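Can a machine do real chores yet? (shop or house)
Home & Shop Automation > General talk

benchdog_67
21 November 2021
My brother-in-law says in five years nobody will load a dishwasher or sweep a shop floor by hand. I run a small cabinet shop and I don't see it. We have a Brandgate panel saw with an auto fence and that's as close to a robot as we get. It cost $2,000 used and it can't pick up an offcut. Is anybody here getting real work out of an arm?

tallowmill
Depends what you call a chore. Our packing line has had a Motaung arm since June and it puts lids on tubs all day. Some 900 an hour when the tubs come in straight. When one comes in sideways it stops and a person walks over.

benchdog_67
Right, but a lid is the same lid every time. My shop floor is different every hour.

kettle_and_cord
I paid $675 for a Cirine floor vacuum and it does the kitchen and hall every night. I count that as a chore done. It does get stuck on the bath mat.

gravelroad
A vacuum that rolls around isn't doing what your hands do. Ask it to move the bath mat.

kettle_and_cord
I didn't say it had hands. I said the floor is clean and I didn't clean it.

ossian_t
I write control code for arms, mostly in simulation, and I'm between the two of you. Grasping a loose thing on a flat table is in decent shape. What is still hard is anything attached to something else: drawers, latches, switches, levers. The part only moves one way, and if your path is off by a little you are fighting the hinge. The one I've been on lately is a lever with a round green knob on a wood panel.

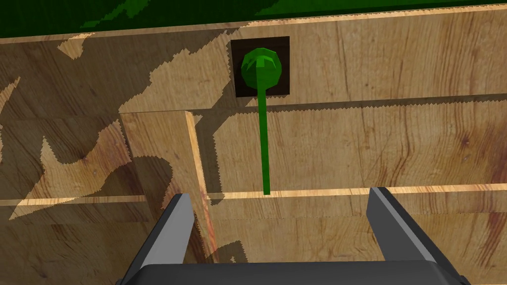 A person does that kind of thing without looking. For the arm I have to work out where to come in, how wide to open and which way to push, and then do it over with the parts shifted a bit. I ran 1,000 tries overnight on my last setup and spent the next morning sorting the failures. Most were bad approach angles – the grip itself was fine.

gravelroad
And that's in a computer, where nothing is greasy.

ossian_t
Yes. Real hardware is worse. I would still bet on shop work before housework, though. You can bolt things down in a shop.

benchdog_67
Not in mine. Drurnholm tried to sell us a loading arm and wanted the whole back wall cleared for it. I'd lose my clamp rack.

tallowmill
We had to move a wall too. Still worth it for us, but we only make four sizes of tub.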